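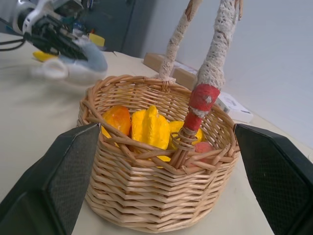 Clivel says printed brackets will cut weight. Buyers want to see the data

Skuvance, which prints metal parts for small truck makers, announced on Wednesday that its new aluminum suspension bracket is ready for series production. The part is 23 percent lighter than the cast version, the company says. It did not say which cast version.

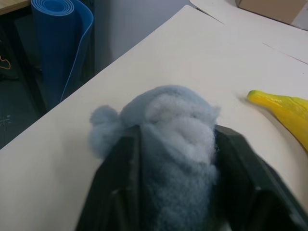

By Dorota Grabowska

The bracket was developed with Clivel, a builder of electric delivery vans, and printed on machines leased from Gajewski. Skuvance says it has made 1,267 of them so far. How many passed inspection is not in the release, and a spokesman declined to give a scrap rate.

Fatigue results are also missing. Przemysław Michalski, a purchasing manager at rival van builder Corkico, said he had asked for them twice. "I got a brochure," he said. "A bracket that holds up a loaded van needs more than a brochure."

Price may be the bigger problem. Each bracket takes 46 minutes of machine time, and Skuvance would only call the cost "competitive at volume." Clivel has ordered 3,105 pieces, with first deliveries due in August.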